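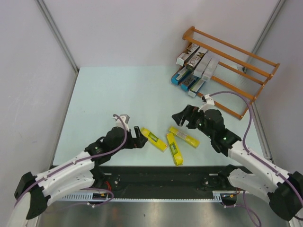
Hemar Twin Bench Cell - setup and care

Two-arm cell for small parts sorting. Ships with both arms bolted to the front mounting strip, walls and posts up. You level it, plug it in, home it.

Part no. HM-163. In stock at Tolstead, other sites ask first. Price on request.

Before first power up
Check the 4 base bolts on each arm. Snug, not gorilla tight.
Purple cable: leave a good loop at the wrist, clip the rest along the white links. Too short and it pulls out at full reach. Most service calls are this.
Red wires at the left base stay clear of the arm. Re-tie if they wander.
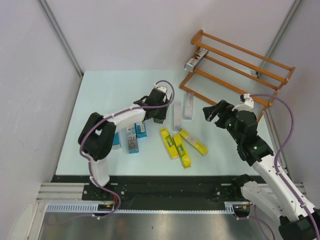
Left gripper over a standing silver box, right gripper open. Orange rack at upper right.

Every 1000 hours
Wipe down table and front rail, dry cloth only. No solvent on the white links, they craze.
Check finger play on both grippers. If it wobbles swap the pair, dont swap one.
Re-home both arms after any bolt work.

Spares
Finger pair, Gallagher pattern - HM-77
Cable clips, bag
Wrist bracket, white

Hirkska controllers: firmware update from November needed befor the new fingers will calibrate. Older cells, call the Tolstead desk, mornings best.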